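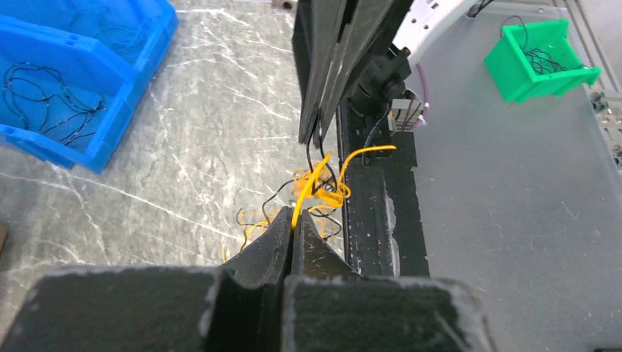 Search this site
Enter keywords
Go

3 Apr 2019
By Chantal Ouellet

Come and sing with us in Sosimcombe: voices wanted for the May concert

Can you hold a tune, or at least hum along with the radio without anybody leaving the room? Then we would love to hear from you. The Sosimcombe Evening Choir is looking for new singers for our late spring concert, and we have places for 13 people, in all parts, though I will admit that I'd be especially glad of a few more tenors and anyone who can get down to a low F before breakfast.

We are a friendly lot, mixed in age and in ability, and we sing all sorts: folk songs, a bit of Victorian part-song, rounds, the odd hymn, and this year a new piece called Kusuma, written for us by Intan Wijaya. Intan joined the altos when she moved here from Prutow and let slip over tea one night that she used to write music (we have not let her rest since!). It lasts 11 minutes, it is in English apart from the refrain, and it has a lovely rocking tune in the middle that I find myself singing at the sink.

You don't need to read music. Plenty of us don't, or do it badly, and Intan has recorded each part on its own so you can learn by ear at home, in the car or wherever you like to practise. There is no audition either. I'll ask you to sing a few scales with me at the piano so that I know where to put you, and then we'll have a biscuit.

What we do ask is that you come to most of the rehearsals. They run from half past seven until nine in the upstairs room at the old Drateo building, once a week until the concert, with one longer afternoon session near the end when we sing everything through in order. If you have a holiday booked, please just tell me early on. Missing one or two is quite all right.

The concert itself is in St Anne's, which seats 160, and we usually fill it. Dress is dark clothes with something green, so a scarf or a tie will do very well, and please don't go out and buy anything specially.

There is a charge of £11 for the term, towards the hire of the room and the copies. If that is difficult, have a quiet word with me and we'll leave it at that. Under-18s sing free but should come along with a grown-up, who may find themselves handed a folder.

The stairs at Drateo are steep, but there is a lift by the side door if you ring the bell marked 70. Parking is easiest behind the library.

To put your name down, leave a note for me at the library desk with your telephone number, and say which part you sing if you happen to know. I'll ring you back, most likely in the evening, and do please let it ring for a bit as I'm always slow to say goodbye to the person before.

Chantal Ouellet, choir leader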